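Visit report: open day at the Bekwood works, August 12, 2025

Bekwood opened its cannery and training building to the public this month, the first time it has done so since the new retort hall was finished. Mabli Lloyd and I went for our local food history group. We wanted to see how a small packer handles beans and tomatoes in the busiest part of the season.

Parking was in the field behind the loading docks. Visitors signed in at a folding table, got a hairnet and a paper map, and were split into groups of 11. Our guide had worked on the filling line for most of her career and knew the building well. She talked over the noise without a microphone, and those at the back missed some of it.

The tour began at the receiving bay. Tomatoes come in from Alletard, a growers' cooperative on the other side of the river, in bins that are tipped straight into a water channel. Sorting is still done partly by hand. Green shoulders are allowed for the chopped product but go to the side for whole peeled. The skins and seeds are sold for cattle feed.

From there we walked up a steel stair to a gallery over the filling line. The line can run at 300 cans a minute, though it was set slower for the open day so that people could follow a can from the filler to the seamer. The guide passed around a seam that had been cut through and polished. The five folds of metal are easy to see with a hand lens, and Mabli spent a long time on it. Seams are torn down and measured at set times in each shift, and the readings go in a bound book as well as the computer.

The retort hall was hot and we did not stay long. Cans go in by the basket and are cooked under pressure. The old vertical retorts have been kept at one end. One of them carries a maker's plate from Nikolaidis, a firm I had not come across before, and I would like to find out more about it for our newsletter.

After that we crossed the yard to the training building, where there were tables to look at and a room set up for talks.

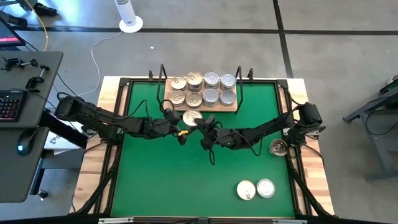 Cans on a table with a green mat, training building.

The talk was on the history of the site and lasted 40 minutes. It started as a jam works, packed meat for a few years, and moved to vegetables when the rail spur closed. The speaker had a good set of old labels, including several for Rakano, a brand of pears in syrup that Mabli remembers from her grandmother's pantry. The labels were printed in four colors and glued on by hand. There was seating for 80 and people were standing along the wall.

Lunch was bean soup and bread, served in the canteen. The shop sold dented cans at half price and had run out of chopped tomatoes by early afternoon.

Anyone going next year should wear closed shoes and leave bags in the car. The gallery stair is steep and there is no elevator. Copies of the site history can be bought at the shop, cash only.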